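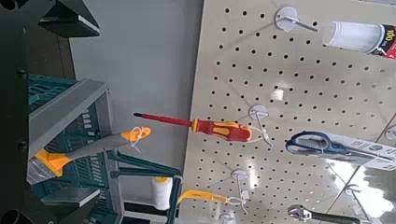 # Pegboard picking cell: FAQ on working rules

Applies to the Wismont and Grallosholm sites. Questions go to Mimoza Jurić.

**Does a hand tool on a hook count as a hazard?**
Yes. Screwdrivers, scissors and scrapers are treated as pointed or edged parts in the risk assessment, with or without packaging.

**Who may enter the cell while the arm is powered?**
Only trained operators, with the arm in reduced-speed mode and the enabling device in hand. The list is kept by Amrit Sawatzky.

**What is the load limit for one pick?**
500 g, tag and packaging included. Heavier items are moved by hand with the arm stopped.

**May the gripper pull on a tag loop?**
No. Grip the handle or the body. A loop can catch on the hook and release suddenly.

**Is glare on the board a reason to stop?**
Only if the wrist camera loses the hook position. After 4 failed detections in a row, the program must hold and wait for an operator.

**How often are the finger pads checked?**
Every 8 hours of run time. Record wear in the Britus log under form 3672.

**What if an item falls into the basket?**
Leave it until the cycle ends. Do not reach in. Log the drop with the hook number.

**Can a site change these limits?**
Lower limits may be set locally. Higher ones need written approval from Rania Naciri.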